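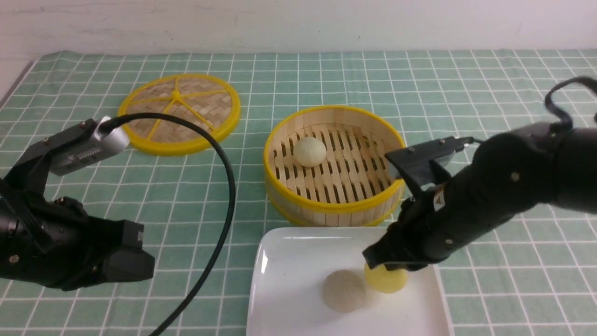
Druvo Grout Refresher, 3-ounce bottle

Item 3172
Ships from our Goltside warehouse
Colors: Bone, Whitelaw Gray, Wet Sand, Charcoal

Grout starts out white and spends the rest of its life becoming something else. Druvo is a water-based color coat that puts it back, or takes it somewhere darker where coffee can't hurt it. It brushes onto the lines, wipes off glazed tile while still damp, and smells like very little.

What you get
One bottle, one narrow brush, and a pair of gloves in a size that fits no known hand. Bring your own.

How to use it
Scrub the grout with plain cleaner and let it dry overnight. Overnight means overnight. Work a few feet at a time, two thin coats, four hours between them. Wipe the tile with a damp cloth as you go - dried Druvo comes off with a plastic scraper and some bad language. Keep water away for three days.

Not for
Shower floors, unglazed tile, crumbling grout, or epoxy grout. It won't fill cracks. For those you want Trika Repair Paste, item 586, and possibly a free weekend.

A note on color
Bone is an off-white. Customers who want hospital white write to us every December, just before the relatives arrive, and we still don't stock it. Whitelaw Gray dries a shade lighter than it looks in the bottle.

Questions go to Benjamín Herrera at the order desk, who has done his own kitchen twice. The first time was Charcoal.

Returns accepted on unopened bottles within 4 weeks.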